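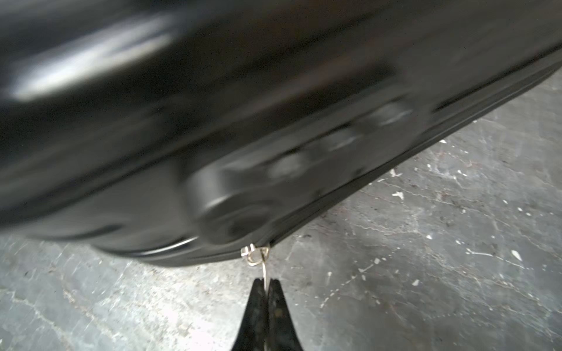
Why do the big linocuts keep coming out patchy in the middle? The blanket on the press has gone thin down its centre, and no amount of extra ink makes up for it.

August 9, 2020, print workshop, Gumcombe

I spent most of the morning proving that to myself, which was a pleasant enough way to use up newsprint. I turned the blanket end for end, pulled the harbour block again and the pale patch stayed put, dead centre. Then I slid a sheet of blotting paper under the felt and the sky came up lovely and even — the first decent sky since March. So it's a new blanket, I'm afraid. I've left the packing in for now, so do please take it out before you run any etchings through.
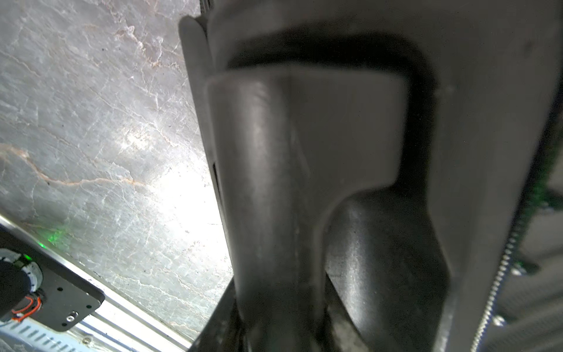 Ink for the Carness edition

We said 16 prints plus proofs, and I'd still like to stick to that. The blue is the trouble. What I mixed on the slab looked just right and dried a good deal greener on the cream paper, so I've gone back to the Tveit black and let it down with plenty of extender and only a touch of blue. It's slower to dry but much kinder to the fine cuts around the boats. I pulled three on the cream and two on the white, and they're on the top rack if anyone would like to look and tell me which they prefer. I'm leaning towards the white, though I do keep changing my mind,

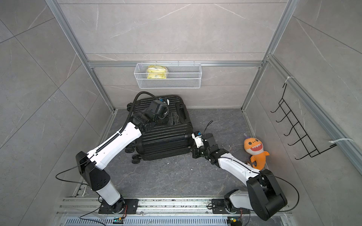 and I'd be glad of a second opinion before I tear down any more of the good paper. The offcuts from the last lot are in the plan chest, second drawer, and they make perfectly nice proofing sheets if you don't mind a ragged edge.

The other job was the sheet numbers for the Rurnusero portfolio. The old stock book stops at 563 and the new one begins at 689, and I haven't found the pages in between. I may have put them somewhere sensible, which is always fatal. If you come across a bundle of loose ledger sheets in brown card, pop it on my bench.

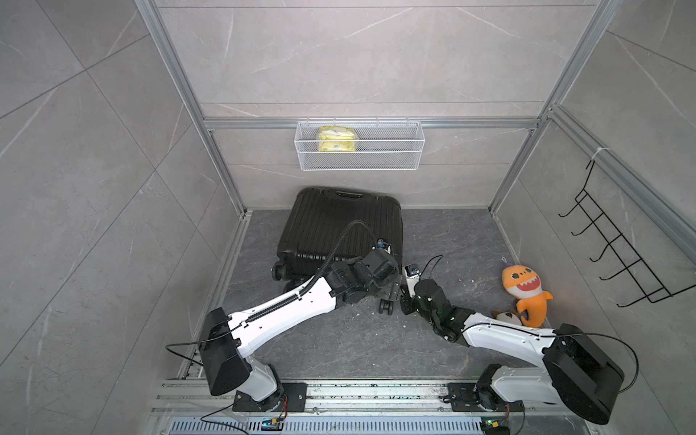

Black case on the floor, lid side up, with the wire basket on the rail behind.

Still to do: order the felt, re-cut the gull (its left wing has filled in again), wash out the big roller properly and try the white paper damp.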